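Home | Notebook | Rooms | Parts | Contact

Filed under: Laundry, Textiles, Daily log

10 July 2026

Laundry corner, Skeltumcombe. Front loader, door hinged on the right, opens fully to the left. Basket goes on the floor directly under the open door. The woven straw-colored one, low rim. Tall baskets foul the door and are not to be used in this corner.

Load for the day is small: one navy garment, one black, one light cloth. The light cloth gets its own wash. Darks together, cold, short program, half dose of the Carvalho liquid.
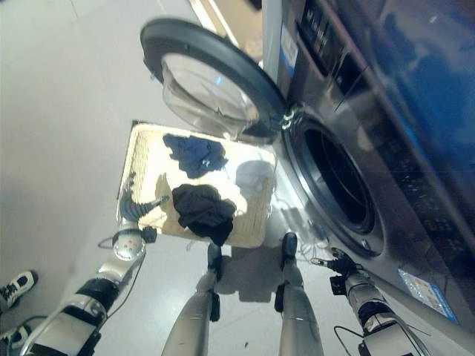

Door seal to be wiped before each load, including the fold at the bottom. Lint collects there and ends up on the darks. Algirdas Mockus asked for the wipe to be logged with the load number, so: load 3,239, seal wiped, small amount of gray lint.

Spin stays at the low setting for ribbed knits. At the high setting the cuffs stretched by up to 12 mm in the December trials and did not recover on the rack.

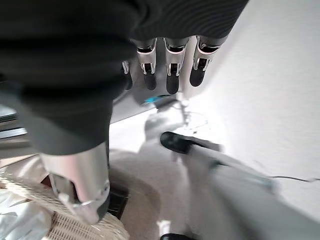

Handling for dark knits: lift from underneath with the weight spread, never by one sleeve. Keep hems off the carpet, which sheds pale fiber that shows on anything dark. Shake out twice over the basket before drying flat.

Drying rack is the Nernirex, 20 bars, 2 of them bent. Use the straight ones for knits.

Open items:
- order seal cloths from Irkik
- second low basket, same size
- ask Algirdas whether the light cloth belongs with the towels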